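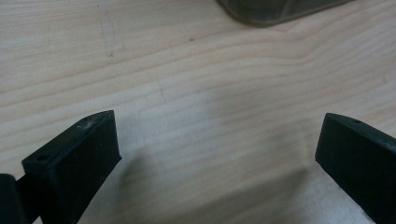
Blond wood, fine grain, smooth finish. Reet Venckus's pick for the Zokudcombe reading room.

The Table Question, Again

So we are buying pale tables. The furniture group met on September 27, 2023 and settled on a light, nearly cream-colored wood for the reading room, and I was asked to write it up with enthusiasm. I will do what I can.

The grain is nice. It runs in long wavy bands and then bunches up into a kind of low arch, and Reet says people will enjoy looking at it. Maybe so. I come in to read, and I expect to have a newspaper on top of it.

My doubts are about the finish. Prastier, the supplier, calls it "family tough" and says it was wiped down 1000 times in their workshop. Wiped with what? I asked and got a brochure. Raimonds Koppel pointed out that our last set, the dark ones from Fidside, came with the same kind of talk and had rings on them by December. Those lasted 19 months before we started hiding them under cloths.

Light wood does hide dust better than dark, I'll give it that. It does not hide ink, coffee or the purple markers from the homework club. Elīna Eglītis suggests felt pads under the lamps and a coaster at each seat. We bought 100 coasters two years ago - roughly 47 are left, and most of those are propping up the window.

Darius Lepik has asked for one table on trial before we sign for the rest, and I think he is right. It should go by the radiator, where things warp if they are going to. Anyone who wants to try it with a hot mug and no coaster should speak to Darius first. Comments on color go to Reet, comments on price to me.

Rasmus Dzene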